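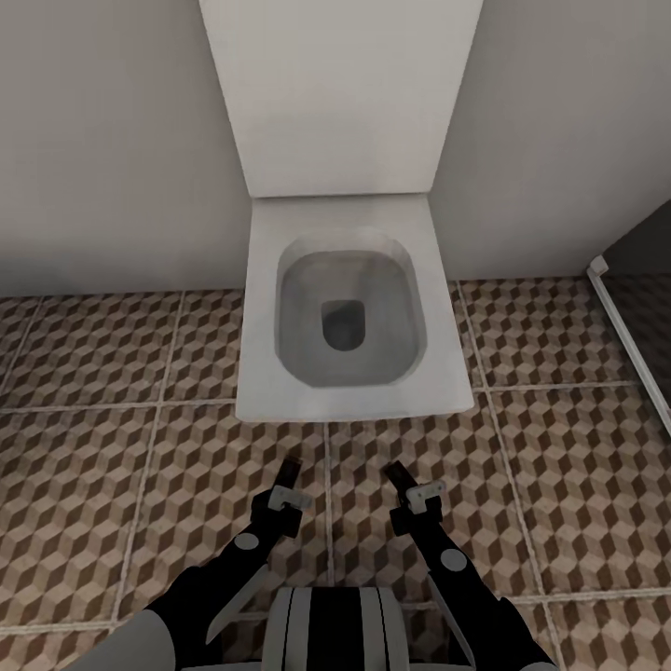
News & Releases | Facilities and Cleaning

March | By Noreen Buckley, Biltside

Biltside will not recommend the Fotis washroom cleaning package to its member motels and care homes until it has been tried in working bathrooms. The two-armed robot service, offered by Grotasano on a 14-month lease, has so far been put forward on the strength of simulated trials. The rendered bathroom has plain walls, a boxy wall-hung toilet and a floor of brown and cream cube-pattern tiles, with the robot's two black arms reaching in over the floor and touching nothing. Our members' washrooms have grab rails, bins, wet mats and a spare roll on the cistern.

"I'd like this to work," said Brenda Ledesma, who led the review for Biltside. "Cleaning shifts are hard to fill and toilets are the job people quit over. But a pattern on a floor is one thing and a puddle on it is another, and we've been shown no results with water, cleaner or grime."

Grotasano's sales material says Fotis has completed 500 simulated cleans. Biltside asked what counted as a completed clean and was told the arms had followed the planned path around the bowl, seat and rim. No swab results were supplied. The company has also yet to say who pays if a seat hinge or a shower panel is cracked during a shift.

The review did find some things to like. Planning software from Ivanyshyn, bundled with the lease, lets a site manager load a room layout and set areas the arms must stay out of. Reviewers Pao-chu Tam and Chih-ming Yen set up four layouts without help from the vendor, and both rated the manual as clear. Changing a layout afterwards was slower – a moved bin meant going through the whole setup again.

Biltside has offered Grotasano two member sites for a supervised trial, with regular cleaning staff on hand and surfaces swabbed before and after each run. Grotasano has said it is considering the offer. Members who have been quoted for Fotis are advised to ask for a break clause and to keep their current cleaning rosters in the meantime.

Media enquiries: Shu-fen Tam, Biltside communications

© Biltside. All rights reserved. | Contact us | Back to top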